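Handheld gripper demos: keep the empty table parts or trim them?

gapwidth71
Posted 3rd June
We're recording two-handed demos with a pair of hand-held grippers, six people taking turns. The job is small things on a table, a basket and a sponge-like block. My question is about the stretches where a gripper is open over bare table and nothing is going on. The Imitz loader keeps them all, and they add up.

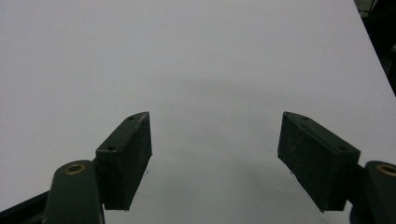
I count 71 clips with at least 10 seconds like that. Trimming by hand is slow, and I'd like to settle on a rule before we record more.

mortise_and_tendon
Trim them. We left ours in back in April and the policy learned to hover. It would open, sit over the table and wait. We cut every pause longer than 2 seconds and retrained on the same clips, and most of the hovering went away.

ullatveit
I'd be careful with that. With two hands, one is often idle while the other works, and the idle one still has to learn to stay put. If you cut by looking at one wrist view, you can lose part of a grasp on the other side.

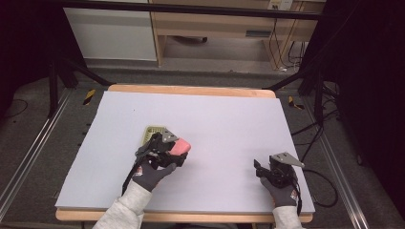 Do both grippers need to be cut at the same time stamps?
The two streams have to stay lined up, so any cut goes through both of them and the head view too.

mortise_and_tendon
Fair, I was talking about one arm. Still, if both are idle I don't see what you gain by keeping it.

gapwidth71
Both idle is most of what I have. People open the jaws, then stop to think about the next move. 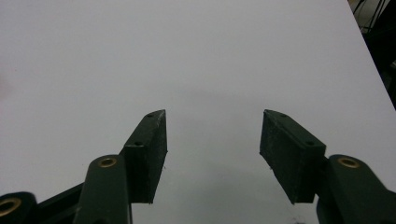

I tried the Altura script with a threshold on jaw width. It flagged slow approaches as idle too, so I turned it off. Speed of the wrist might work better.

Çetinkaya_lab
Use both, jaw width and wrist speed, and require them on both hands. Keep half a second on each side of the cut. And label the pauses before you delete anything — you may want them later for a "wait" example.

ullatveit
Agree on labeling. Disagree on half a second, it's too short if your people move slowly. I use a full one.

gapwidth71
OK, labeling first, one second of margin, both hands. This is the sort of moment I'm marking as idle:

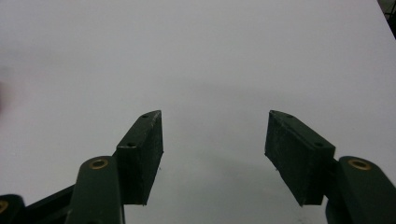 Wrist view, jaws open, nothing between the fingers.

mortise_and_tendon
I'd cut that if the other hand is idle too. Post the numbers when you've retrained.

Elomex_user
Does the script read the older log format? Mine stops on the first file.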